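Filed under: People & Kitchens

I met Octavian Pop on a wet morning in Herkau, and he'd put the kettle on before I'd even got my coat off. He ran the supper club at Staltudwood for nine years (I went twice, and I still think about the dumplings!) and closed it in June.

"I wasn't sad," he told me. "I was tired. I slept for two days and then I made soup."

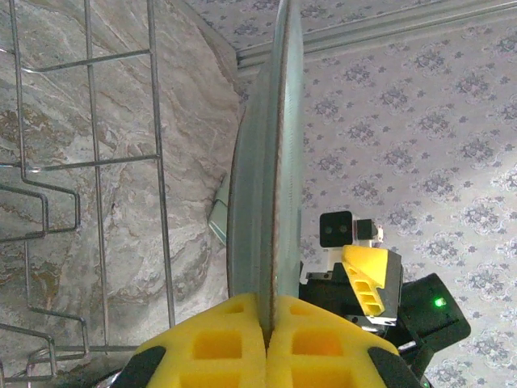 Starting with eight chairs

The first supper was in his front room, with eight borrowed chairs and one very small oven. His old friend Rostislav Šimek did the washing-up and, by the sound of it, most of the talking.

"Rostislav would come out with his sleeves rolled up and ask people why they'd left their cabbage," Octavian said. "Some of them came back just to argue with him."

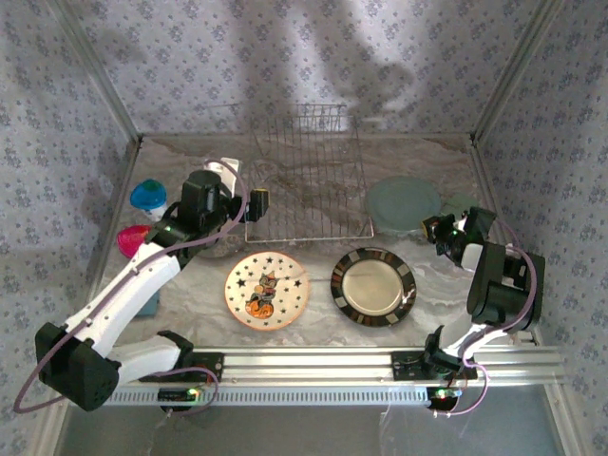

Money was always tight. One winter the gas bill came to £399 and he nearly packed it in, but a regular turned up with a sack of potatoes and they got through to spring on dumplings and leek pie.

I asked what he'd cook if I came round again and he didn't even stop to think. "Beans. Good beans, a lot of onion, bread. People are frightened to serve beans to guests." 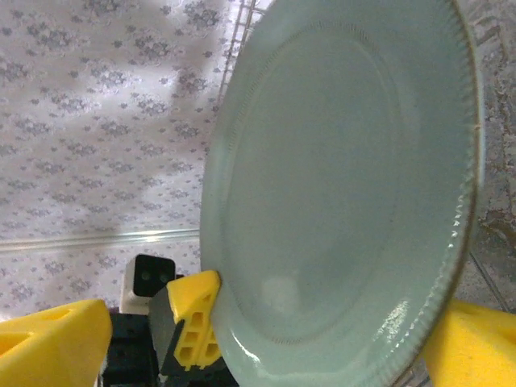 He's writing the recipes down now, slowly, in a school notebook, and he argues with himself in the margins. There may be a book in it one day – I've already asked for a copy.

Shares: 399 | Comments: 8

More from People & Kitchens
The baker of Fagerlund
Pickling for beginners
My week without a fridge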